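Drurovham Games Table Project
Progress report to Brirkitau, February

Hi Sabine,

Gunhild asked me to get this to you before the end of February, so here we are with a cup of tea and a pile of notes. It's been a good stretch in the workshop! The short version is that we're on budget, a bit behind on the finishing, and very happy with how the wood is coming along.

Timber and frames

You'll remember we went back and forth over the colour. Hjalti wanted something paler and I held out for the warm orange-brown, and I'm glad I did, as the grain really sings once there's a finish over it. We settled on rounding the edges of the bars too, so they're kinder on small hands (and on my hip when I walk into them). I've still got a couple of frames to go over again where I rushed the sanding, which is entirely my own fault.
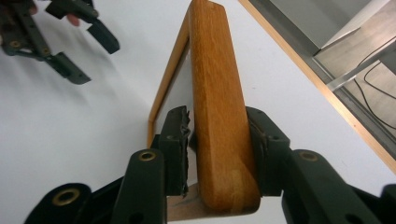
Boards and pegs

The boards are the part everyone asks about. We kept them a light honey colour so they stand out from the darker frame, with a thin raised rim to stop things rolling off. The rim took a few goes. Our first version was too high and Kai kept catching his sleeve on it, so we planed it back and rounded the corners while we were at it. 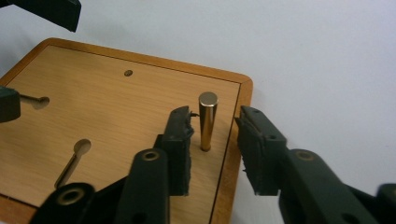 Brass was dearer than the dowel we'd costed, and I know you queried that line. We've spent $456 on it so far, and I've asked Dotar for a better price on the next lot. My feeling is that it's worth it for a thing the library wants to keep out on the floor for years. The dowel ones we tried in the spring looked tired after a month of kids fiddling with them, and a polished peg has a nice bit of weight to it. Still your call, of course.

Money and hours

Of the 80 workshop hours you funded for this stage, we've got two left, and I'll use those on the sanding I mentioned. There's also $200 sitting in the hardware line that we haven't touched. I'd like to move it across to finishing oil if you're happy with that — just let me know by email and I'll fix up the spreadsheet.

What's next

Bernd is writing up the rules card and wants to try it out on his neighbours' kids before we print anything. Hjalti's sorting out delivery to Drurovham library, and we need to know whether they want the tables by the front windows or up the back. Could you chase them for us? They answer your emails faster than mine.

Cheers,
Kai's bench-mate and your regular correspondent at the workshop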